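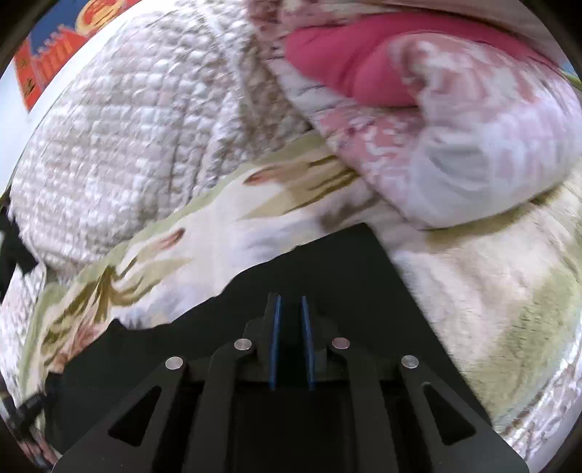

Zovent deposit dispute: accept the mediator's split?

fenrow31
Landlord wants to keep the whole deposit over a carpet. Mediation is Wednesday, by phone. Has anyone settled this way, and should I name a figure first?

Mossgate
Yes, name one. I did with Trurkano and we were done in 2 calls. Have your check-in report open.

tilly_b
Disagree. I went first and he treated my number as the ceiling. Let them open.

Mossgate
Depends how high you start. Mine was the full amount and I came down once.

fenrow31
The carpet was 5 years old when I moved in, and the report says so.

tilly_b
Then send that page to the mediator before the call. I'd still keep quiet on money.

harbour_lane
Check whether what you say can be used later if it goes to adjudication. Mine was confidential, but I had to ask.

fenrow31
Will ring them tomorrow.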